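# Brureck Grant Agreements Register

Plain-text register of energy and water grant agreements signed between the Prirkov regional office and outside lenders. Maintained by Nazar Sydorenko. Current release: December 29, 2023.

## Contents

The main table holds 3181 rows, one per signed document. Letters of intent, memoranda and full loan agreements share the table and are told apart by the `doc_type` field. Amounts are stored in thousands of euros, without separators.

- `agreement_id`: integer, stable across releases
- `doc_type`: `loi`, `mou`, `grant`, `loan`
- `signed_on`: date of last signature
- `amount_keur`: blank if no sum was stated
- `partner`: lender or donor, short form

## Known gaps

78 rows have no signing date. Amendments signed before the Sarmiento program opened were filed under the parent agreement and have not been split out.

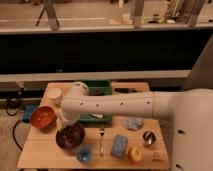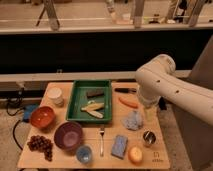
**Does a letter of intent count toward the committed total?**

Only rows marked `grant` or `loan` are summed. Letters of intent keep their stated amount in the table but are left out of `totals.csv`.

## Loading

Files are UTF-8, comma separated, split into parts of 1000 rows. The last part is shorter. The Ramen loader reads all parts in one pass; set `batch` to 2000 or lower on small machines.

## Updates

Next release is planned for February. Corrections need the agreement ID and a link to the signed text.

Contact: Nazar Sydorenko | © Brureck | Back to top

Comments

**pk_hydro:** Partner short forms differ between parts 1 and 3. Is there a lookup table?

**Nazar Sydorenko:** `partners.csv`, second column. Part 3 will be fixed in the next release.

**mlt:** Loads fine with batch at 1000. Blank amounts come in as zero unless you set the null flag.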